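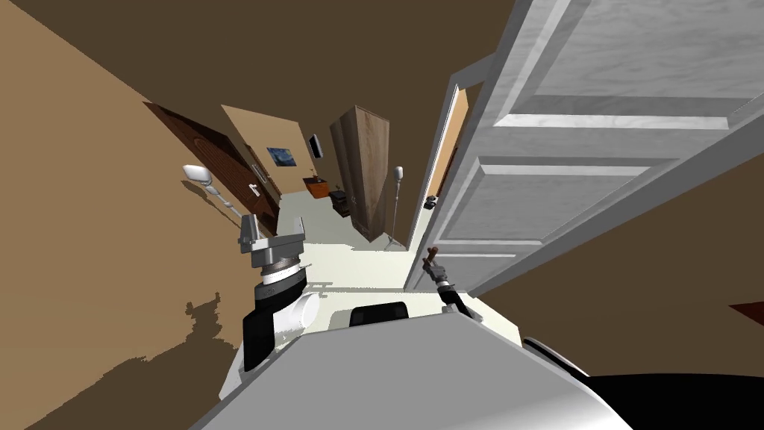 Wi is a set of simulated household runs, and this card is mostly a list of reasons not to read too much into it. So-yul Nam and I put it together after hearing one too many times that home robots are a year away. We wanted to see how far a two-armed machine gets with the boring parts of a house: going down a hall, dealing with doors, bringing something from one room to another. Even a plain hallway asks a lot. There's a closed door with a lever handle on the left, a white paneled door standing open into the way on the right, and a bedroom's worth of furniture past the far doorway, and a robot with both arms out in front has to get by all of it without clipping a wall sconce.

## What's in it

- 36 house layouts, all rendered
- 5 chore types: `open_door`, `close_door`, `fetch`, `put_away`, `tidy_surface`
- 50 runs per chore type in each layout
- camera views, joint positions, gripper state, and a text label for each run

Layouts come from the Drotomby floor plan tool. Furniture is placed by script, so you'll find pieces nobody would put where they are. We left those in. My apartment has a few too.

## What a "success" means

Read this before you quote a number at anyone. A run is marked `success` if the target ends up inside a tolerance we set. For `close_door`, that means the door angle is small enough. It doesn't check whether the latch caught. For `fetch`, the object has to reach the right room, and dropping it on the floor there still counts.

Hyun-seo Yook argued for a stricter rule and was right. There's a second column, `success_strict`, that wants the latch closed and the object on a surface. Use that one. The loose column stays only so older Novton results can be compared.

## Things it can't tell you

- Whether any of this works on a real door. Ours don't stick, sag or swell in January.
- Anything about speed. Timing is simulator time, and we paused the clock during planning.
- How a robot handles people or pets. There aren't any.
- Carpet, cables, socks. Floors are flat and clear of clutter.
- Lighting. Some shadows come out with jagged, stair-stepped edges, and a model trained only on these views may learn to care about them.

## Known problems

1. In 2 layouts the hallway is too narrow for the base to turn. Runs there fail every time - filter on `layout_ok`.
2. Thin objects sometimes float a little off the gripper pads. The Zamov physics patch helps but doesn't cure it.
3. Camera tilt varies between runs and isn't logged in the first release.

## So, can they do chores?

Not on this evidence. A good `fetch` score here means a policy can move a simulated object through a simulated house with tidy floors. I'd want to see the same policy on rented hardware in somebody's messy home before I called it housework - and I'd want to see the runs that got thrown out.

If you publish with Wi, please report both success columns and name the layouts you skipped. Fixes to labels are welcome as pull requests against `labels/`.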